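Most Households Put Off Small Repairs Until a Guest Is Due, Survey Finds

Respondents named dripping faucets and sticking doors as the jobs they delay longest
By Huguette Brunet

A poll of 1000 adults carried out by the research firm Saranik in June found that a planned visit is the most common trigger for minor work at home. Respondents were asked to list every repair left undone for more than 28 days, then to state what would make them start it.

The median respondent listed 3 such jobs. Cost ranked low among the reasons given. Most cited time, or the lack of a suitable tool.
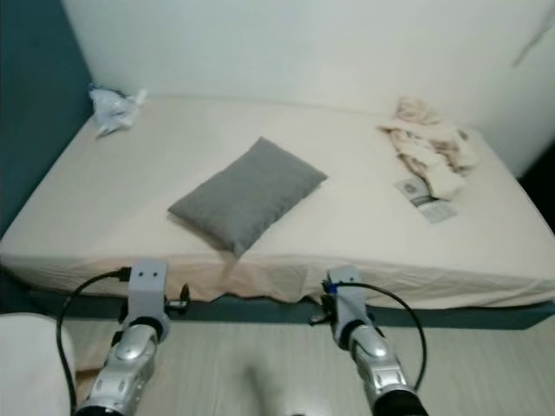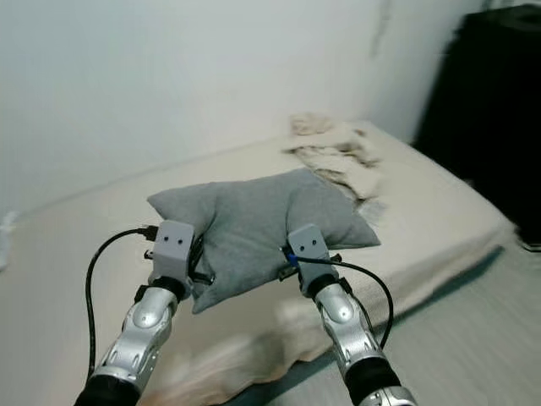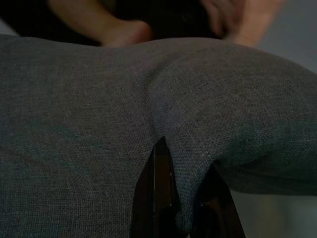
FODTHORPE, Sunday, July 21, 2024 — The survey divided repairs by room and by expected length. Jobs under an hour were delayed as often as those needing a full day, a result the authors had not predicted.

"People rate the trouble of starting, and that is much the same for a loose hinge as for a shelf," said Benoît Carré, who designed the questionnaire for Saranik.

Renters reported fewer open repairs than owners, though the wording asked only about work the respondent would do in person. Requests to a landlord were left out of the count.

Adults who kept a written list were more likely to finish a job within the month. Only 18 percent kept one — most of them on paper.

Saranik collected the answers online and weighted them by age and region. A second round, limited to owners who have moved in the past year, will use the same questions with an added section on outdoor work.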